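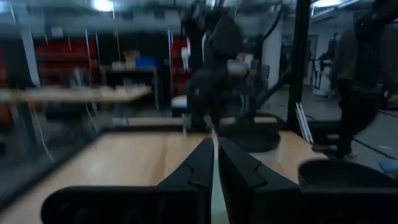 Ustyna Prokopenko
Reluctant cook, keeper of too many bowls, writes from Wademdale

November 14, 2023

I have been told to sort out my bowls. The instruction came from Elif Naz, who stayed with us for three nights and on the last of them opened the cupboard over the kettle and got a colander on the foot. She was very nice about it. She has also mentioned it in every message since.

So on Sunday I took everything out and laid it on the kitchen floor, where it looked like a jumble sale run by someone with a grudge against plates. There were bowls I'd bought at the market in Terutgate, and one from my aunt that is too deep for soup and too shallow for anything else. I own 20 of the things. We are a household of two.

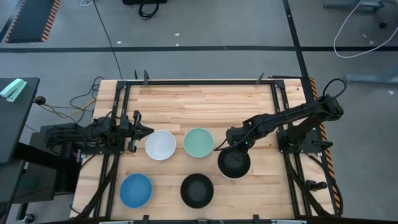
My trouble with bowls is that I buy them one at a time. A set would at least stack. Mine lean on each other like people leaving a wedding, and whatever I want is at the bottom. I used to think colour was the answer, and I still have a soft spot for a mixed lot - white, mint green, a proper medium blue and a couple of black ones spread out on a wooden top look cheerful enough, and you can tell across the room which one you want. Then you have to put them away. The mint green never sits inside the blue in my house, because they came from different shops and have different ideas about what a rim is.

Vsevolod thinks we should keep 7 and give the rest to his brother. His brother has already got a full set from Demchenko, matching, with lids, and would accept ours the way you accept a leaflet. I got it down to 12 and went to make a cup of tea.

Then there are the pans. I had been putting off the pans.

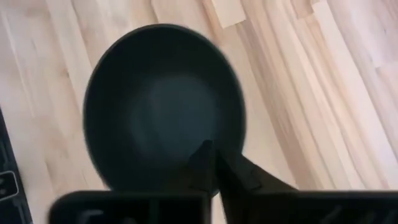
I'll give up bowls under pressure, but I get defensive about frying pans. We have three. One is for eggs, one is for everything else, and the third has a wobbly handle and is for when the other two are in the sink. Vsevolod says that if we washed up we wouldn't need the third, and I said that was a very big if.

It stays. It now lives on a hook by the back door, where I have hit my head on it twice. The colander has gone to the shed and Elif Naz has been informed.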